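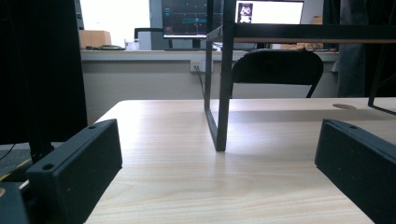
Sala Workshop Club: Bench and Desk Tips

A small metal-framed shelf standing on the desk gives you a second level without drilling into anything. Check the feet before you load it. Bare steel will mark a wood-grain top, so stick a felt pad under each one and replace them every January.

Keep the cable grommet clear. Leave 40 mm between it and the nearest leg so a plug can still be fed through.

Wipe the top with a damp cloth, along the grain, then dry it. Don't let spray cleaner pool at the grommet edge.

Tips to Efe Jibrin. Updated 5/5/23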